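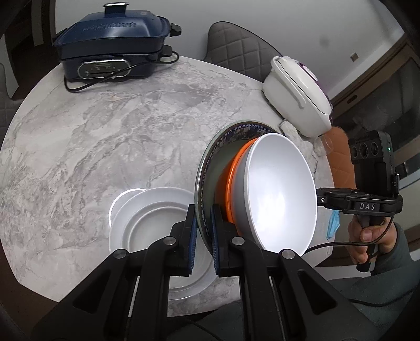

Four months into having a kitchen table again, some notes on moving house in your forties. A thread, sorry.

The estate agent called the new place "characterful". It has 3 light switches that do nothing at all. I flick them every evening on the way to bed, in case one of them has changed its mind.

The removal firm was Pultow. Lovely lads. They labelled every box "misc", including the ones I'd already labelled. I found the tin opener in June, inside a wellington.

Changing your address is a full-time job with no holiday pay. The water people wanted a letter from the council. The council wanted a water bill. I sat on the stairs for a bit.

My old broadband was with Clakel, who were very sad to see me go and showed it by taking two more payments.

The customer reference they gave me to sort this out was 1583. Four digits. I found that quite touching. Either they have hardly any customers or hardly any of them ever get this far.

New neighbour, Haf Gwynne, came round on day one with a bara brith and a full history of the party wall. I now know who built it, who fell off it and who isn't speaking to whom over the guttering.

I've been asked which side I'm on re: guttering. I said I was still unpacking. This excuse has a shelf life and I reckon I've got until the clocks go back.

Saron Seyoum (my oldest friend, owns a van, regrets owning a van) did 9 trips to the tip with me. On trip 2 she asked why I'd paid to have all this moved here first. We did the next few in silence.

Things I moved at some expense and then threw away: a fondue set with no forks, one and a half deckchairs, the manual for a Tritar hedge trimmer I've never owned.

Things I threw away before the move and have since bought again: a colander, the good stepladder, every coat hanger in Britain.

Anyway, the post still goes to the old flat. The man there now is called Price and he forwards it in batches, with little notes on. The last one said "dentist again, I'd ring them".

I've rung them. They need proof of address.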